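Notdale Laundry Notes
Folding and storage: elasticated underwear

The August item on shirts and pillowcases brought in more questions about underwear than about either shirts or pillowcases. Most of them concerned boxer briefs, and most of those concerned the waistband. The method below is the one used on the folding tables at Lisham, with the changes agreed there after the summer. It applies to knitted boxer briefs and trunks with a separate elastic waistband. Woven boxer shorts, where the elastic runs inside a fabric channel, are handled differently and will get their own item.

Why the waistband comes first

A boxer brief is made of two materials that behave differently. The body is a stretch knit that will lie in more or less any position it is put in. The waistband is a heavier elastic, sewn on under tension, and it tries to return to its relaxed length. When the band is shorter than the cloth it is sewn to, the cloth gathers. When one part of the band is held back by friction against the table and another part is free, the band itself ripples. Either way, a fold made over the ripple will be thicker on one side, and the finished packet will open in the drawer.

For this reason the band is set before the legs are touched. Folders trained on T-shirts tend to start with the body of the garment, smoothing from the middle outward. On a boxer brief this pushes the slack toward the elastic, and the waves there get tighter.

Laying out

Place the garment face up with the waistband to your left if you are right-handed, to your right if you are left-handed. Take the band at the two side points and draw it out until the waves disappear, then let it relax without lifting it. Do not hold it at full stretch while folding. A band folded under tension will pull the packet into a curve within 15 minutes.

Check that the front and back of the band lie on top of each other. If the inside of the waist opening is showing as a strip along the edge, the back panel has shifted and the two layers are no longer aligned. Correct this by pulling the back layer only. Pulling both together moves the garment along the table and leaves the error where it was.

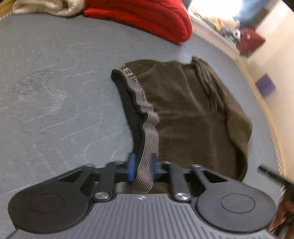
Once the band is straight, smooth the body away from it with the flat of the hand, in one direction. Diagonal creases usually come from a twist between the band and the leg openings. They cannot be pressed out by hand. Pick up the leg end, turn it until the side panels line up with the side points of the band, and set it down again. Then look at the leg hems, which like to roll under. A rolled hem adds two layers of cloth at exactly the point where the first fold will be made.

The fold

1. Fold one side inward by a third of the width, keeping the edge parallel to the center line.
2. Fold the other side over it. The result is a long strip with the waistband at one end.
3. Fold the leg end up to just below the band.
4. Fold once more, so that the body sits inside the waistband, and tuck the loose end into the pocket formed by the two layers of elastic.

The tuck in step 4 is the part that was changed. Up to this summer we tucked the band over the body, which made a tighter packet but stretched the elastic on one side. Hugo Marchal compared the two versions at Lisham and found that packets made the old way kept a visible bow in the band after storage. The new version is slightly looser. It holds well enough in a divided drawer and not very well in an open bin – anyone storing in bins may prefer to stay with the old tuck.

Sorting

Sort by size before folding. Once the packet is tucked, the size label is inside it and has to be opened to be read. Printed or woven lettering on the band identifies the maker but seldom the size, and it can be hard to make out while the elastic is relaxed, as the letters close up. Dark colors should be sorted in daylight or under a neutral lamp. Brown, olive and charcoal are easily mixed up on the evening shift.

Drying and elastic

Several readers asked whether permanent ripples can be removed. If the waves remain after the band has been drawn out and released, the elastic has probably begun to fail in places, and folding will not help. Line drying by the leg hems, with the band hanging free, is easier on the elastic than pegging at the waist. Where a dryer is used, take the garments out as soon as the drum stops and lay them flat. The Roussel cabinet at Notdale is run at its lowest setting for anything with a sewn-on waistband.

Drawer dividers

The Kultidus dividers ordered for both sites have arrived. Each insert takes up to 30 packets, stood on edge with the folded side up. Large sizes need the wider slots, and the narrow ones should be kept for socks. Slide the packets in from the front and do not press down on the tuck. Didier Picard has the remaining inserts and will give them out on request – please measure the inside depth of the drawer before asking, as the inserts cannot be trimmed.

Questions on woven boxer shorts should be left at the Lisham desk, with a note of the fabric if the care label can still be read.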